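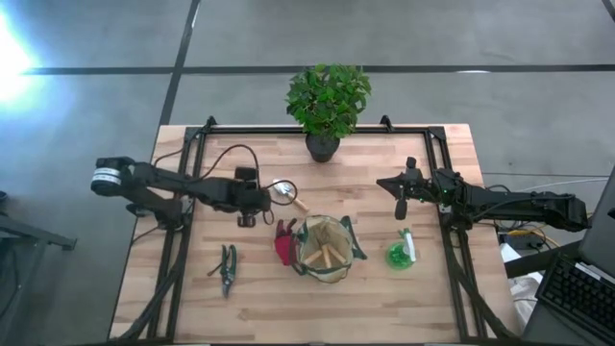 Potted plant on a butcher-block table.

Search the FAQ Search Clear

Dider: Alternate Cuts and Home Versions FAQ

Last updated: December

How many versions of Dider are there?

Three. The festival cut, the theatrical cut and the version edited for Zadton television. The TV version is the theatrical cut with two scenes removed and one added.

Which version is the longest?

The festival cut. It has a longer train station opening and keeps the whole dinner argument, which the theatrical cut enters halfway through.

What is the scene that only appears on TV?

A phone call between the two brothers, placed before the ferry crossing. It was shot for the theatrical cut and dropped during editing. The TV edit needed material to fill its time slot after the two removals, so the call went back in. It has not been issued on disc.

Why does my copy run 81 minutes?

You have the TV version without commercial breaks. Both other cuts are longer. A few early rental discs used this master by mistake and carry the theatrical artwork, so the case is no guide. Check for the phone call.

Was the ending changed?

The shots are the same in all versions. The music differs. The festival cut ends on a temporary piano track, which was replaced by Annelies Widmer's score before general release. The temporary track is not credited.
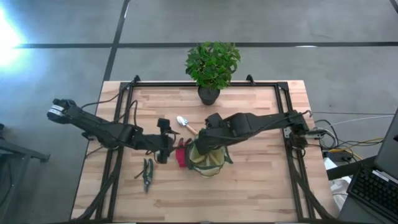

Widmer's score also replaces two shorter cues in the middle of the film. The first plays under the market scene and the second under the drive to Gaete. Dialogue levels in both scenes were remixed at the same time and are slightly lower in the theatrical cut.

How many copies of the Itura disc were made?

The first pressing was 3000 copies, with a booklet. The second was 2000 copies, without one. Both contain the theatrical cut, and the transfer is identical. The numbered box set was limited to 1000 and is the only release with the festival cut.

How do I tell the pressings apart?

Look at the inner ring on the underside of the disc. The second pressing has a letter B after the catalog number.

Are there subtitles on the festival cut?

English only. They were made from the shooting script and do not match the spoken lines in the dinner scene.

Can I play the box set in any region?

Yes. All discs in the set are region free. The single-disc pressings are not.

2 comments
Share 14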